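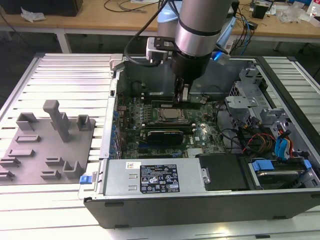

Memory modules are where this course stops being polite. Up to now you've been picking up blocks, and blocks forgive everything: you can grab one a little crooked, drop it a little early, and it still lands more or less where you wanted. This unit is all contact. We work inside a real desktop tower laid on its side on the slatted table, and by the time the fingers are down over the module near the top edge of the motherboard, the arm is surrounded by things I'd like you not to hit: the drive cage, the power supply, and that bundle of red, yellow, orange and black wires, which has a springy will of its own. Leave the gray printed plate on the left of the table where you find it, please. If you bump it, tell me. I'd much rather hear it from you than from the next group's log file!

Course pages: Home Syllabus Handouts Lab rules Log template Past projects

Handout for the Priltedix unit: gripping and seating memory modules

What you're doing

Priltedix is the name of the project, and it runs through the rest of the term. Your group teaches the arm to take hold of a memory module in an open computer, draw it straight out of its slot, and put it back again so that it's fully seated. That's it. I know it sounds small. I said the same thing the first time I set it up, and then I spent most of May swearing at a slot.

You'll work in groups of 4 and book the bench in blocks of 60 minutes. Booking is on the sheet outside the Özkan room, and please write your group name so I can read it (one of you last term signed as a drawing of a fish, which I enjoyed but couldn't grade). Bring your plan on paper. The hour goes faster than you think, and the groups who arrive with a plan get about three times as much done as the ones who want to talk it over in front of the arm.

Before you touch the arm

Power cord out of the tower, every time, and a wrist strap on anybody who's going to have hands in the case. Press the tower's power button once after the cord is out and give it a moment. Loose sleeves rolled up, lanyards off, drinks on the shelf by the door.

Then do the job by hand. Every person in the group, not only the brave one. Open the latches, lift the module out, look at the notch in the bottom edge, put it back, and pay attention to your fingers while you do it. You'll feel that the last bit of travel takes much more push than the rest, and that you rock the module very slightly without meaning to. Write down what you felt, in ordinary words. "It went crunchy and then it stopped" is a perfectly good note. You're going to have to explain that crunch to a machine in a minute, and it helps to have met it yourself.

Handle modules by the ends and keep off the gold contacts. We use old ones for practice and I've stopped caring whether they boot, but the habit is worth having for the day it's somebody's server.

Finding the module

You have views from the fixed camera and from the small one at the wrist. Use both. The fixed camera is good for the big question (is the arm anywhere silly?) and pretty hopeless for the small one (are the fingertips lined up with the module?), as from over there the wrist gets in the way of a lot of what you want to see. The wrist camera is the other way around. It sees the fingers beautifully and it has no idea where the rest of the world is.

What catches people out every single term is that the wrist view turns when the wrist turns. The board that looked nice and square on the other screen is now tilted, or on its head, and when you want to jog "left" you'll jog into the heatsink. So before you move anything, find a landmark in the wrist view and name it out loud to your partner. Printed lettering is the easiest. A big shiny heatsink is good too. The little round capacitors are terrible landmarks, there are far too many of them and they look alike.

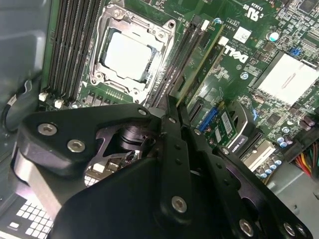

Wrist camera, fingertips closing at the lower end of the module. Use the DELL lettering on the board to get your bearings: it's upside down from here.

Look at where the long fingers meet the module in that view. Only the tips are anywhere near it, and the module runs off at a slant, up and to the right. This is a good moment to stop and check your angle before you squeeze. If the fingers come together on a module they aren't lined up with, they will try to line it up for you, and the slot will object.

Also notice how much is sitting right beside the fingertips. There's a blue connector, a graphics card (a Quadro K420, going by the lettering on it), and slots on down the board. When you plan your way in and out, the gap you care about is between the fingers and their neighbors, and remember that the gripper gets wider as you go up from the tips. A path that's clear for the fingertips may not be clear for the linkage behind them. Lower a little, look, lower a little, look. It's dull and it works.

Gripping

Go in from straight above with the fingers open a bit wider than the module and no more. Teams love to open the fingers all the way "to be safe" and then clip whatever is next door.

Close slowly. In Imov, which is what we run the arm from in this lab, set the closing speed under the Grip tab and save it as part of your routine, or it'll go back to the default when the next group logs in. I've asked for this to be changed. Until then, save it.

When you have hold of the module, wait. Count to two. Then do what I call the wiggle test: ask for a tiny upward move and watch the wrist view. If the fingers slide and the module doesn't, your grip is too light or you're holding it too near the top. If the module comes and the fingers don't shift on it, good, carry on. If the whole board seems to come up with it – stop, there's still a latch closed.

Latches! I should have put this earlier. Open them by hand for the first session. In the second session you may try having the arm do it, and I'll give credit for any honest attempt, including the ones that end with me holding the latch down with a pencil.

Seating

You line the module up over its slot, check the notch, and bring it down until it touches. Then you do the hard part, which is push without forcing. I want you to raise the push in small steps and write down every step. Your routine must have a ceiling it will not go past, and you tell me what it is before you start. If you reach the ceiling and the module isn't in, the answer is to back off, look at the alignment and try again from above. The answer is never to raise the ceiling while the arm is already pushing. I will come over and press the stop button myself, and I'll be cheerful about it, but I will press it.

A module can look seated from one end and be standing proud at the other. Check both ends, with your own eyes, arm parked. If it isn't level, pull it and start again.

Logging

Use the log template from the course pages. One line per attempt, and an attempt counts the moment the fingers start to close. I need the start position, the closing speed, the push ceiling, what happened, and what you changed for the next try. Please don't tidy up. A log with twenty failures and a clear reason for each change is worth far more to me than five suspicious successes in a row.

Change a single thing at a time. I know. I know you have an hour and three ideas. Change a single thing at a time anyway.

The Lorau group, who did this unit before you, ended up with 125 attempts in their log, and theirs is on the Past projects page if you want to see what a good messy one looks like. Read the middle section, where they find out that their start position had been off since the first session and everything they'd blamed on the gripper was really that. Painful reading. Very useful.

Common troubles, and what I'd try first

Fingers touch the slot before they touch the module: you're too low. Raise the start position before you play with the angle.

Module comes out tilted: your grip is off to one end. Move toward the middle and close again.

Module drops on the way out: slow the lift down before you tighten the grip.

Arm stops by itself halfway down: read the message before you clear it. All of it. Then check for a cable leaning into the path, and move it by hand with the arm parked.

Wrist picture washed out: the metal lid on the processor and the heatsink both throw light back. Turn the bench lamp away and try again before you start messing with the camera settings.

To hand in

The full log, a page on what you felt by hand compared with what the arm had to be told, and your saved routine with the push ceiling written at the top. Short is fine. Put all the group members' names on it, and leave the bench the way you found it, case open, arm parked, module in its slot, latches closed.

Questions to me at the bench or during office hours. If my door is shut I'm probably at the bench.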